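Search this forum
Search titles only

Buying groceries and house stuff by the case, worth it?

Last updated: September

14 replies -- 37 shares

pamixfan
ok so we joined Amimell in spring bc my sister in law swore by it. Fee is paid, garage is full, and I can't tell if we saved a dime. Rice is fine. Rice is always fine. Its the other stuff -- wrap, sprays, trash bags -- where I just grab whatever has the big yellow tag. Sorting it into bins today and feeling dumb. Anyone keep real numbers on this?

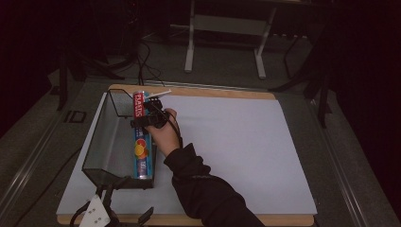 gravelroad2
Numbers yes, did it all last year. Paper goods and wrap came out ahead, snacks way behind. We just ate more snacks. Bought double, ate double, zero saved. The fee only paid for itself on coffee and dish soap.

tinpantry
Disagree on paper goods. Caltik has the same toilet paper, no membership, you just wait for the sale. Two a year, early spring and then again right before school. Stock up then and skip the fee.

pamixfan
closest Caltik is 11 miles and theres a toll. does that still work out?

tinpantry
If you go twice a year, sure. If you go every week, no. Put it on the way to somthing else.

mossy_kettle
One thing on wrap. Check the length, not the price on the shelf. A fat roll can be mostly core. Unit price tag is tiny but its there, and half the time the "value" pack loses to the plain single. Also do you have anywhere dry to keep it. My basement ate a whole case of foil boxes, cardboard went to mush.

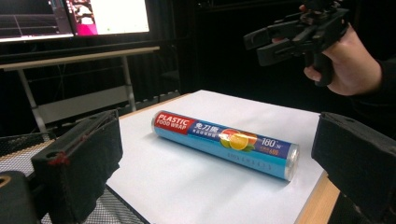 Plastic food wrap, "180" on the sleeve.

gravelroad2
^ the unit price thing. Watch out though, one tag is per foot and the one beside it is per 100. Szekeres does this constantly. Drives me nuts. Bring a calculator.

lowercase_ed
Unpopular opinion, the whole thing is a hobby. You spend a Saturday morning's worth of gas and patience to save 2 bucks. I quit, I buy one of each thing when I run out. House is emptier, I'm happier.

tinpantry
2 bucks if you do it wrong lol. We cleared 2,000 last year, family of six, three teenagers.

lowercase_ed
2,000 compared to what? Compared to full price at the corner store? Nobody pays that.

tinpantry
compared to our own receipts from the year before. same store mostly. I kept them in a shoebox, not making it up

pamixfan
ok but what about cans. Not food, the spray kind. Got a deal on a multipack and now I'm reading you shouldnt keep a pile in a hot garage??

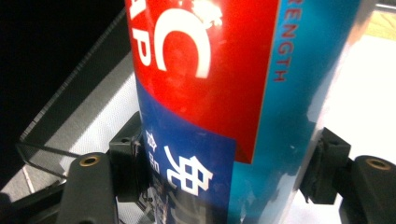 Tall can, red on the label.

mossy_kettle
Read the back, it gives a max storage temp. Ours says keep out of sun and away from the water heater. I moved mine to the hall closet, low shelf, upright. Would not leave a case in a garage in summer, sorry.

gravelroad2
Mine sat in the garage four summers, no problem. But I'm up north so grain of salt.

mossy_kettle
"no problem so far" isnt a plan. Plus you won't use a dozen before they lose pressure. Split the pack with a neighbor. Same price each, no pile.
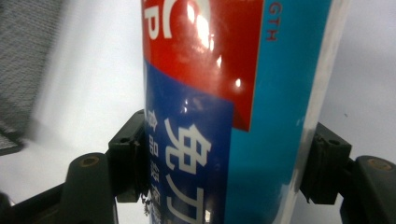 kitchendrawer88
Splitting is the only way warehouse stuff ever worked for us. Three houses, one card, we settle up once a month. Downside, you end up with brands you didn't pick -- I'm still working through the Pamix dish tabs and they leave a film on everything.

pamixfan
hey, I like the Pamix tabs. hence the name. try the rinse stuff with them

kitchendrawer88
tried it. film.

pamixfan
hard water maybe. anyway going to ask next door about splitting, will report back. Not renewing til I see a few months of receipts

3 people found this thread helpful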